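How Do You Look After a Robot's Fingers?

Apr 14, 2020

14 shares | 2 comments

Think about all the things your fingers have done since you woke up this morning. They pulled back the covers, did up your buttons, held a spoon and perhaps pinched a crumb of toast off the plate when you thought you had finished. You didn't need to tighten them first, and if one of them got a little scratch, your skin quietly set about mending it by itself.

A robot's fingers aren't so lucky. They can't mend themselves, so somebody has to look after them, rather like you might look after a bicycle – a wipe here, a new part there, and a good check of all the screws before setting off.

In the Ranjbar workshop in Vetbridge there is a gripper called Illeck. A gripper is a kind of hand, though it has far fewer fingers than yours. Illeck has just 2, and they do one job, which is to close together and open again. That sounds very simple, but you would be surprised how much you can do with a good pinch. Try it yourself with your thumb and one finger, and see if you can pick up a sock, a pencil and a grape (gently with the grape, please!).

Each of Illeck's fingers has an arm, and on the arm is a block called a jaw pad. The pad is the part that does the touching. It has small holes for screws, so that when it gets worn out you can take it off and put on a fresh one, and keep the rest of the finger.
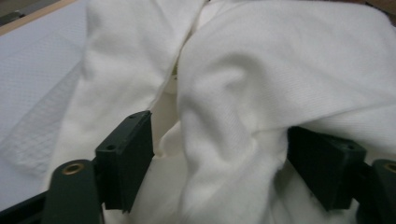

Cloth is one of the hardest things to give a gripper, and that makes it a very good test. A wooden brick stays the same shape whatever you do to it. Cloth bends, bunches and folds over on top of itself, and a pinch that looks perfect from one side might have caught two layers when you only wanted one. If the pads are crooked, they may squeeze the cloth at one corner and hardly touch it at the other, and then it slides away.

So how do the people in the workshop keep the pads straight? They begin by switching everything off and making sure that nothing can move, even if they only want a quick look. Then they wipe the pads with a soft, dry cloth, which gets rid of the fluff. Fabric leaves tiny hairs behind, just as your jumper does on the sofa, and a fluffy pad doesn't grip as well as a clean one.

Next come the screws. You may have seen a little ring of brassy metal set into a plastic part, perhaps inside an old toy. It is called a threaded insert, and a thread is the spiral groove that a screw winds its way along. Plastic threads wear away if you keep taking screws in and out, but metal ones last much longer. The screws should be snug and no tighter, or the plastic might crack.

Illeck's helpers write every check in a notebook called the Inum book. The last entry says that this pair of pads has made 1,404 pinches, and that the next check is due in May. There are 58 entries so far, some of them with tea on.

If you'd like to test your own gripper, find a pair of kitchen tongs with a grown-up and try to lift a tea towel 10 times. Then wrap a rubber band round each tip and have another go – does the towel slip more, or less?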